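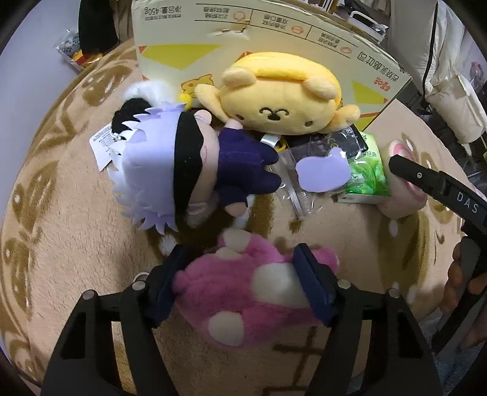 The pile on the leaf blanket. The pink one is front and center, as it should be.

Hi again! If you're new, this is the page where I put up the plush collection every time it gets sorted, and September is sorting month at our place. It used to be a quick job. Then my cousin moved to the other side of the country and mailed me two boxes of hers, and then I discovered the online swap groups, and now it's a whole weekend with snacks and every blanket I own spread out.

I said last year I was going to stop at 70. I did not stop at 70. I'm not telling you where I am now, and please don't ask my sister either, she'll tell you.

So, a few notes on who's who up there, and then the rest of my sorting ramble underneath for the people who write in asking how I clean and store everything (there are more of you than I expected, hello!).

The pink one
Fuzzy magenta fur with white patches, and my favorite thing to squish while I'm on the phone. I've been calling it Nanov for so long that I forget other people don't. It came out of one of my cousin's boxes with no tag, so if you recognize it and know who made it, please write to me! I've had three guesses so far and they were all different.

The one with the blindfold
Spiky pale lavender and white hair, black blindfold, dark purple-navy outfit, and a teeny stitched pink mouth. I love the hair on this doll. It's cut into fabric points, and points like that are a pain to keep looking nice, so I never put anything on top of it in storage. Hạnh Cù traded me this one for a bear I'd been trying to rehome forever, and I still think I got the better end of it. She says she did. We've agreed not to discuss it.

The fluffy bits
Behind the hair there's a white tuft and a fuzzy black piece, with a little bright yellow pom-pom next to them. I'm a sucker for a pom-pom. I keep a jar of spares in all colors because they come off if you so much as look at them, and matching the yellow is the worst, there are five yellows at the craft store and none of them is ever the one you need.

The blanket
People always ask about the blanket! It's fleece, beige with the big brown leaf shapes and the pale spots, and I bought it at Marnon when they were clearing out the home section. It sheds nothing, which matters a lot when you put fuzzy things down on it. My old one was a navy knit and I spent an entire evening with a lint roller.

How I sort
I go by size first, then by how delicate they are. I tried sorting by color one year and it looked gorgeous on the shelf for a week — then I couldn't find anybody. Small ones go in the shallow drawers, anything with a shaped hairdo stands up on the shelf, and the big floppy guys live on the daybed where guests have to move them to sit down.

Packets stay with whoever they came with if I can manage it. I used to toss all the packaging and I regret it every time I do a swap, since people really like getting the original bag. Now I flatten them and slip them into a folder behind the drawers.

How I clean
Mostly a damp cloth and patience. For fur like the pink one's I use a soft baby brush after it's dry and go in one direction only. I don't machine wash anything with glued parts or a stiff outfit. Everett Ambrose from the swap group puts all of his in a pillowcase on the gentle cycle and has never lost one, but I don't have his nerves. If you try it, tell me how it went, and use cold water.

Swaps and trades
I have a few doubles this time. I'm not listing them here because the last time I did that they were gone before I finished my coffee and I felt terrible for the people who wrote at lunchtime. Go through the Habte board instead, my thread is number 3829, and I'll answer in the order the messages come in. Trades only, please, no sales. I'm still looking for:

Anything from the old Stuma forest set, especially the owl
A small rabbit with bendy ears, any color
Yellow pom-poms (see above, I'm serious)

If you sent me something over the summer and haven't heard back, it got here and I'm slow. Thank-you cards are written, they're on the hall table, I just need stamps.

More pictures when I get to the shelf ones. The daybed crew needs a good brushing first, and I ran out of daylight at 5 and gave up.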